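Narnell student manipulation project, bench notebook
May 11, 2020
Task: mug upright and place, arm cell

Picking up from the previous entry. Open items carried over: side-lying grasp still unreliable, force threshold on close not settled, log format disagreement with the Ovdale group not settled either. Ola's rewrite of the grasp selector is merged and is the version used for everything below. Config is the project default except where noted.

Plan for the session was 31 trials, split between upright starts and side-lying starts, one mug per trial, start pose drawn from the script. Controller limits unchanged. Gripper opening speed unchanged. Camera extrinsics were redone before the first trial and checked again at the end; the residual did not move enough to matter.

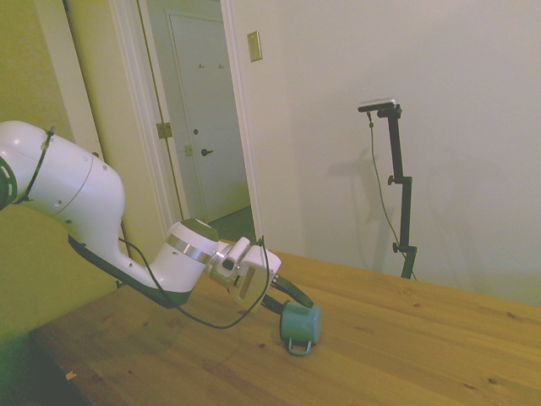
Side-lying starts are where the selector earns or loses its keep. The old version ranked candidates by distance from the fitted cylinder axis and ignored the handle entirely, so it would happily choose a closing direction that ran one finger into the loop. The new one fits the body first, then looks for leftover points and treats them as a keep-out region. With the mug down on its side and the handle toward the near side of the table, resting on the wood, the keep-out region has to reach all the way to the table plane or the points get removed along with the tabletop. We were cropping too high. Lowered the crop by 6 mm and the handle points came back in the segmentation view. Side effect: a few speckles of table now survive the crop. The cluster size filter takes care of most of them. Minimum cluster size is 31 points for now, picked by looking at the plots, so treat it as provisional.

Approach angle for these is still limited by the wrist. A steep approach keeps the palm clear but leaves little finger length on the body. A shallow approach gets more contact and brings the hand near the table plane, where the planner starts rejecting. Abu Hammour suggested sampling the approach in a coarse sweep and letting the planner reject what it wants, then scoring only the survivors. Implemented as a flag, off by default. Planning time goes up to 4 seconds in the worst case. Acceptable for the class demo, not acceptable for the timed event in July. Leaving the flag in.

Upright starts: rim grasp, one finger in, one finger out. Nothing new in the code here except that the inside finger now gets its own clearance value instead of sharing one with the outside finger. This was a bug. The shared value was tuned on the outside finger and made the inside one descend too close to the wall.

Force on close: ran with the old value, then lowered it. At the lower value the grasp check (finger width after lift compared with finger width at close) is less stable, so the check window was lengthened to 600 ms. Leave both changes together. Reverting one without the other will produce false drop reports, and whoever reads the log will waste a morning on it.
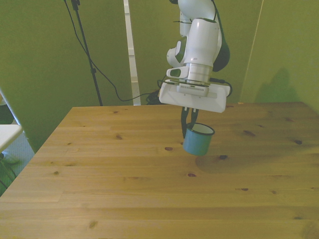 Why check finger width after the lift, when the close command already reports contact?
Contact at close only says that the fingers stopped on something. The width after the lift says whether it is still between them, and a slow slip shows up there first.

Added the above to the handout, as it was asked in review last term too.

Place step. Release height is computed from the grasp point, the fitted mug height and the table plane. Any error in the grasp point goes straight into the release height. For rim grasps this is small. For body grasps after a reorientation it is larger, and the mug can be let go above the table without the script knowing. Proposed fix is a guarded descent with a contact stop in place of a computed height. Ola has a branch with the stop condition written but no timeout. Do not run it until there is a timeout.

Retry logic: after a failed grasp check the script opens the fingers, retreats, takes a new cloud and starts again from segmentation. It no longer reuses the old fit. Reusing it saved a little time and was wrong whenever the mug had rolled. Maximum retries is 4, then the trial is marked as failed and the operator resets by hand. Write the reset in the log. Last month's file has gaps that can't be explained for this reason.

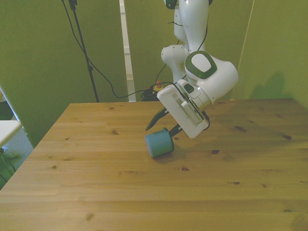
Entry by Afaf Sleiman
Narnell, student project notebook

Notes on open fingers near a side-lying cup, for whoever takes over the planner. The pregrasp pose puts the fingers wide and the hand tilted, and the collision model of the hand is a plain box. The box is larger than the real hand at the corners. In tilted poses close to the wood the corner of the box touches the table plane before the hand does, and the planner calls it a collision. Two ways out: shrink the box, or replace it with the mesh. Shrinking is quick and hides the problem. The mesh is slower to check. I would try the mesh with a reduced face count first.

Also: the color threshold in the fallback segmentation must not be used with the green wall. It was written for a different background and a teal cup is too close in hue. Depth only, for now. Removed the fallback from the launch file and left the source in place.

To do
Timeout on the contact stop (Ola)
Reduced mesh for hand, compare planning time with box (me)
Sweep flag: log number of survivors per attempt (Abu Hammour)
Agree on log columns with Ovdale before the next shared session
Rename the two config files that differ only by an underscore
Handout: replace the old grasp selector diagram, still shows the axis ranking

Trial log is in the shared folder under today's entry. Start poses and raw clouds are in the same place. Clouds from the first two trials were saved before the crop change, so don't mix them with the rest when fitting the cluster threshold.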